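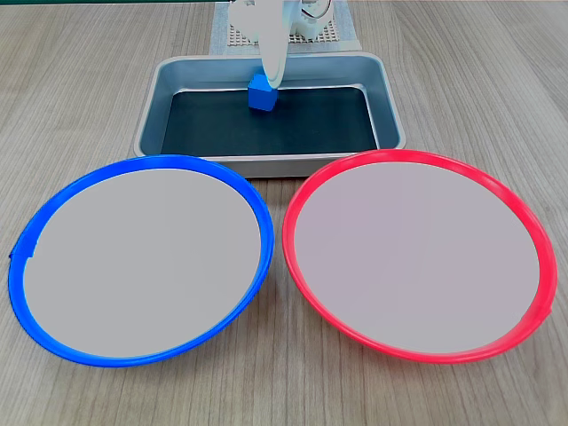

Tray, two dishes, one blue cube: the Gautier Sorting Set in use with a white desktop arm.

Gautier Sorting Set for school robot arms
Sold by Bivano, Drurton
Suitable for: after-school clubs, classes, local competitions
Arm not included

What it is

The Gautier is a practice set for small desktop arms. You get a metal tray with a dark liner, a blue-rimmed dish, a red-rimmed dish, a bag of cubes, a roll of clear tape and a booklet of tasks. The arm picks a cube out of the tray and puts it in whichever dish the task card names. After that it does it again, and your students find out how often it can manage.

We stock a lot of robotics kit for schools and we are wary of most of it. Boxes arrive with "artificial intelligence" on the lid and a line-following buggy inside. We took this one on after Dorian Renaud, who runs the club at Irnthorpe, asked us to find something his students could use for a whole term without getting bored or breaking it. He was doubtful too, and still is about parts of it. His comments are further down.

What the booklet claims, and what we think

The booklet says a beginner group will have a working sorter "in a single session". We don't believe it. A group that has already built its arm and can move every joint from the keyboard might get one cube into one dish in a session. A group starting from a bag of screws should allow half a term.

It also says the set "teaches machine learning". A tray and two dishes can't teach anybody machine learning. What they can do is give students the same job to repeat, with the same objects, so that if they do record their own runs and train something on them, the results mean a bit more. The teaching is still up to you.

The task cards are better than the claims. The early ones only ask for the gripper to close on a cube without pushing it into the tray wall, and that alone will keep most groups busy. Later cards swap the dishes over or move the tray.
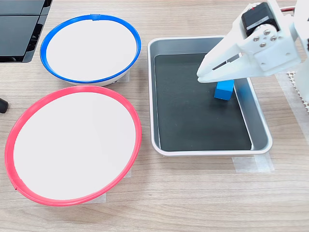
Tape everything down before you start keeping score. A dish that has crept sideways by the width of a finger will ruin an afternoon's results, and students will blame the code first, then the motors, then each other. Mark the corners as well, so that things go back in the same place after the room has been used for something else.

Notes from the Irnthorpe club

Dorian's group began using the set in March. We asked him to be blunt.

"The first 300 attempts were mostly rubbish. I told them to write down every one, including the ones where the arm missed the cube altogether. They hated that. By 600 they had stopped saying 'it works' and started saying how many times out of how many, and I'd have paid for the set just to get that.

"I don't like the scoring sheet. It gives full marks if the cube ends up in the right dish, even if the arm has thrown it there. We made our own. I also think the competition rules in the back are too kind. Resets should cost you something.

"They have a folder of over 2000 recorded runs now. Whether the trained version beats the one the year nines wrote by hand, I couldn't tell you. Some days it does. Move a lamp and it doesn't."

We pass that last remark on to anyone planning a demonstration for parents. Try it in the hall first, with the hall's lights on.

Before you order

Check your arm's reach. It needs to get to the back of the tray and to both dishes from one fixed position. If it has to be picked up and shifted between the two, buy a different set or a longer arm.

Check the grip. The cubes are small and the liner doesn't hold them still. Grippers with very smooth fingers may need a bit of rubber on the tips.

Check who is going to look after it. Cubes go missing. Spare bags are sold separately and we think they cost too much, so a club with a 3D printer should make its own.

In the box

Metal tray with dark liner
Blue-rimmed dish
Red-rimmed dish
Bag of cubes
Roll of clear tape
Booklet with 17 task cards, scoring sheet and competition rules

Returns

Schools can send the set back within one term if the tray and dishes are undamaged. We don't mind if the tape is used up. Please count the cubes.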